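Draltenow Linen Services: the folding room, one year on
Posted 19 Jun 2018 by Wilma Mackay

Draltenow washes, folds and packs linen for hotels and care homes along the coast. Last November we began bringing automation into the folding room. This page is for staff at our other sites, who have been asking what the work looks like now.
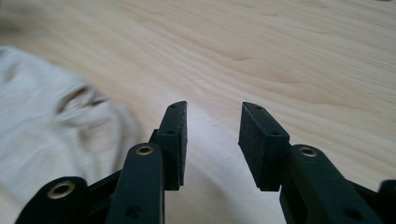 Folding was the last job in the building still done completely by hand. The washers, dryers and the big flatwork ironer were automated years ago, but small items and knits come in too many shapes for the ironer line. The folding machine we are getting from Stolow has to be taught from people's own movements, so part of each shift is now spent folding with a hand-held gripper. It has two dark plastic fingers with a flat pad at each tip, and brass eyelets where the link bars pivot. A soft off-white piece like the one on the table is the hardest kind to teach, according to Ross Matheson, who has folded here for 8 years. Flat cotton has corners you can find. Knits don't.

What has changed on the floor

Shifts are the same length as before. Each folder does two teaching sessions a shift, with a break between them, and the rest of the time is ordinary folding. Struan Drummond draws up the rota and keeps the sessions away from the Monday rush, when the hotel bags come in.

The gripper is slower than bare hands. Piece targets do not apply during teaching sessions, and this was agreed in writing before the first one. Some people were uneasy about it anyway - they wanted to know what would happen to their jobs once the machine could fold. The answer from Gillespie Yule, who manages the site, is that folders will move to inspection and mending, at the same grade. Two people have already started training on the mending bench.

Wrists and thumbs were the main complaint early on. Tineke Van Leeuwen asked for shorter sessions and got them. She still prefers to fold towels by hand and says so at every meeting.

So far we have 193 teaching sessions logged. The machine itself will go in beside the ironer, where the old Ciseo press used to stand.

Questions about the rota go to Struan. Anything about grades or training, ask Gillespie.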